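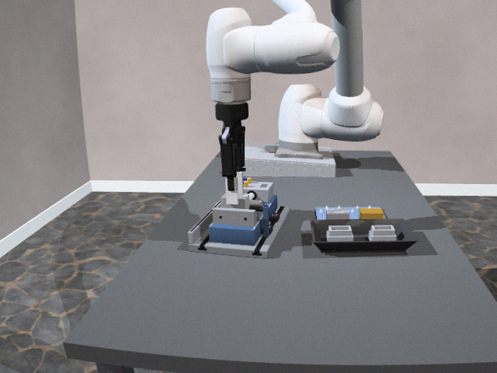 Midesham, 18 June 2026

Haugland Bench Cell, simulation pack
Reviewed by Fiona Yule

I've been wanting a small assembly arm in the garage for years, and what kept stopping me was the layout. Where does the arm go, how far can it lean over before it runs out of elbow, will the gripper hit the vise on the way down? You can answer all of that with cardboard and a tape measure (I tried, in November, and ended up with a very nice cardboard robot). The Bench Cell pack lets you do it on screen, and I've had such a good time with it that the real bench is now half built.

What you get for $60 is a room, a table, a white jointed arm with a black parallel gripper, a vise-style fixture, and a set of blocks and connector housings to move around, with a board and a tray to put them on. Everything has proper weight and collision. You can drag it all wherever you like, save the layout, and script the arm in plain Python. There's a bigger version with conveyors. I didn't need conveyors!

Setup

The download took a while on our connection, and after that I was up and running in one evening. My desktop is 8 years old and has a graphics card I'd be embarrassed to name, and it still runs fine as long as I turn the shadows down while the arm is moving. Kenneth Purves at the Clokeswood shared workshop put it on the laptop they keep by the drill press and had no trouble there either, apart from the fan noise.

The manual is short and a bit uneven. The chapter on reach limits is wonderful, with worked numbers you can copy straight into your own cell. The chapter on grippers is two pages, and one of those is a table of screw sizes.

Working close in

For me the overhead view over the gripper is the best thing in the pack. I used to plan moves from the side, where everything looks like it has tons of room, and then you switch to looking straight down past the fingers and find out how much bench those linkage arms take up when they're spread.

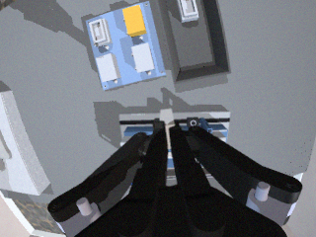
I ended up moving my parts board farther from the fixture after an evening of that, and then moving it again the next day. On a real bench each of those moves would have meant drilling new holes.

Contact is where I expected it to fall down, and it's better than I'd hoped. Set a housing down slightly crooked and it rocks and settles the way a light plastic part does. Thin parts can slip if you close the fingers too fast, so I slowed the close speed way down and my scripts got a lot more dependable. Friction is one slider per material. I'd love one per surface, and Calum Paterson, who is building nearly the same cell in Prerley, has been asking for the same thing on the forum.

My one real gripe is the undo. It covers layout changes but not poses, so if you nudge a joint by accident you have to reload the saved position. Save often.

Trying it from every side

You can park a view anywhere in the room, including up high, and flip between views with the number keys. I keep one looking across the table from above so I can see the base plate, the fixture and the board together. It's great for spotting wasted space, and for showing a patient spouse why the arm has to sit at that end of the table and can't go under the window.

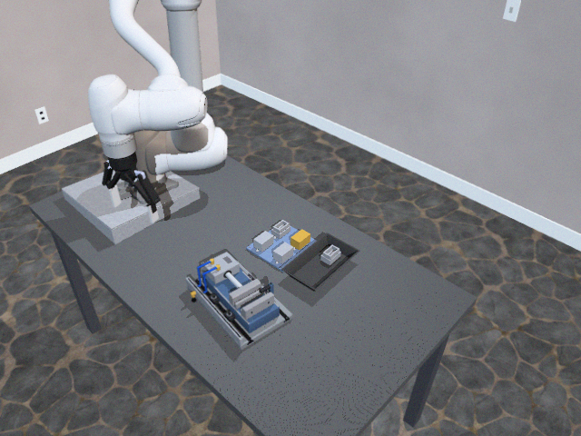 Looks

Better than they need to be. The vise has hoses and little yellow fittings, the walls have baseboards, there's even an outlet and a light switch. The stone floor is a strange choice for a workshop and I've become fond of it. You can swap the wall and floor materials, though the menu is buried under "Environment, advanced" and took me ages to find.

Running it over and over

Once the layout was right I wrote a loop: pick a part, lift it well clear, carry it over to the fixture, set it down, go home. Then I let it run 200 times overnight with the starting position jittered a little each time. The pack writes a plain text log, one line per run, and you can open any line and see the arm back in that pose.

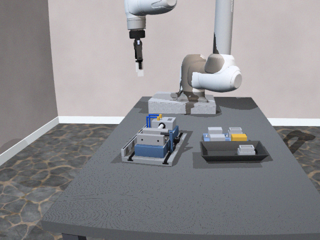 Most of my failures came from the lift being too low, so the part clipped the top of the fixture on the way across. I raised the travel height, ran the loop again, and the clipping stopped. I also found 3 runs where the wrist took the long way around for no reason I could see. Heather Dalgleish at the workshop looked over my script and spotted that I'd left the joint limits at their defaults. Tighten those first, before you write anything else.

Should you get it?

If you're planning any kind of small pick-and-place bench at home, yes, and get it before you buy metal. If you only want to play with a robot arm on screen there are free tools that will keep you busy, and the fixture and trays would be wasted on you. The export to CAD is basic (footprints and mounting holes, no more than that) but the footprints matched my paper template when I laid one over the other.

My own base plate gets bolted down next week. I'll add a note when the arm is on it.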